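Shared bench checklist for two-arm sorting cells, with my comments
Drornham site, reviewed May 15, 2024
Reading time: 4 minutes

I do this walk-round at Drornham and again at our Lundthorpe unit, and the printed sheet never leaves me enough room to grumble. So the list is typed out with my notes underneath. Use it, scribble on it, send it back.

1. Gripper fingers
Look at both tips and the inner faces. Scuffs are fine, chips and wobble aren't. I like to check with a small slippery piece held, because a worn tip shows itself on something curved long before it does on a block. Write down marks even if they look harmless (I compare them with last September's sheet).

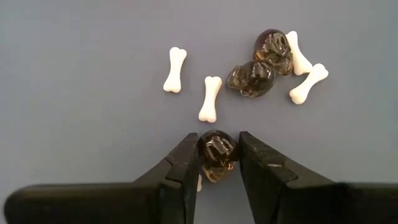

Item 1: skull piece held between the fingertips, light scuffing on the right finger. Noted, no action.

2. People near a moving arm
This is the one I nag about! If an arm is moving, whoever is closest should know it, and whoever is at a screen should know where the stop button is without turning round to look for it. Our house rule is one named person per cell on the stop. Bags, coats and mugs stay off the bench, full stop.

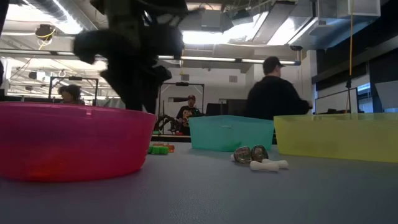 Item 2: arm in motion by the pink bowl, people standing further back in the room.

3. Overhead cables and lines
Follow every cable with your eyes from the arm to wherever it goes. You want enough slack for the full reach and not so much that a loop can catch a bin rim. Anything hanging from the ceiling gets a gentle tug and a look at its connector. Do this with the power off, please – I have seen it done the other way and I went quite pale.
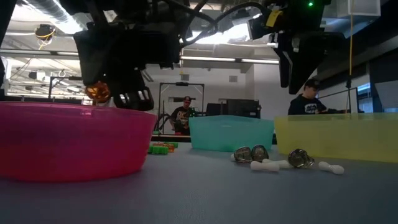
Tags and labels come into this as well. If you can't read one from where you'd normally stand, it wants replacing, and I keep 28 blanks in the drawer for exactly that. Winico still puts its tags on the inside of the housing, so bring a torch if you're doing one of their cells.

4. Bench layout and the floor round it
Bins sit inside the rails, and small parts stay well clear of the clamps. Then step back and look down: feet, stands, loose cables, bits of rubbish. I'd put cable runs across a walkway at the top of my list every single time, and I pick up scraps as I go even though it isn't on the form.
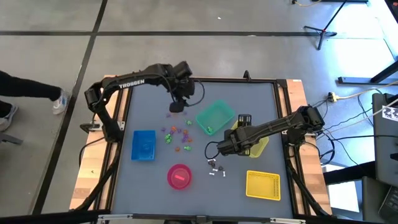
5. Sign-off
Initial each item, and don't initial for a mate. Anything marked "repeat" twice goes to the Văduva office with a note. Allow 22 minutes for a cell if you're new to it. I'm quicker, but I've got the knees for it.

Comments (3)

benchside_kit: Could item 3 go first? I always end up powering down twice.

Author: Fair point, I'll swap them on the next version.

mossy_anvil: We added a line for checking that the spare fingers are a matching pair. Saved us a daft afternoon.

Questions about this checklist: ask at the Drornham front desk | © 2024 | Back to top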